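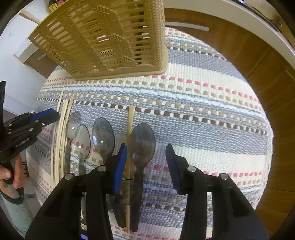 Chopsticks

Chopsticks are a matched pair of sticks used for picking up food, and I've been eating with them since before I could tie my shoes, so forgive me if I wander. They got their start in China well over two thousand years ago, most likely as cooking tools for fishing things out of hot pots. Eating with them at the table came later.

Shapes and sizes

Chinese chopsticks tend to be long, with blunt ends – great for reaching across a big shared table. Japanese ones are usually shorter and come to a point, which makes picking bones out of fish a lot easier. Korean ones are often metal and flat, and I'll admit they beat me every time (noodles especially!). Cooking chopsticks are longer than any of these and keep your knuckles away from the oil.

Wood and bamboo are what most of us have in the kitchen drawer. Lacquer looks lovely but gets slippery. My friend Ka-ming Mok swears by plain bamboo and buys 20 pairs at a time from a shop called Fu, then loses half of them by July. 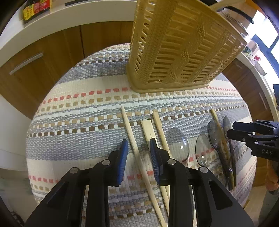
Wooden chopsticks and spoons on a striped woven placemat.

Manners

Don't stand them upright in a bowl of rice, as it looks like incense at a funeral. Passing food from stick to stick is out in Japan for much the same reason. Pointing is rude pretty much everywhere, though my uncles all did it. In Korea the spoon handles the rice and soup, while in China the spoon is mostly for soup.

Care

Wash wooden ones by hand, dry them standing up and toss any that crack or smell funny. I rub mine with a little mineral oil – food grade, please – when they start to look chalky. Lacquered pairs shouldn't soak.

See also: Spoon, Rice bowl, Chopstick rest

Last updated June 28, 2008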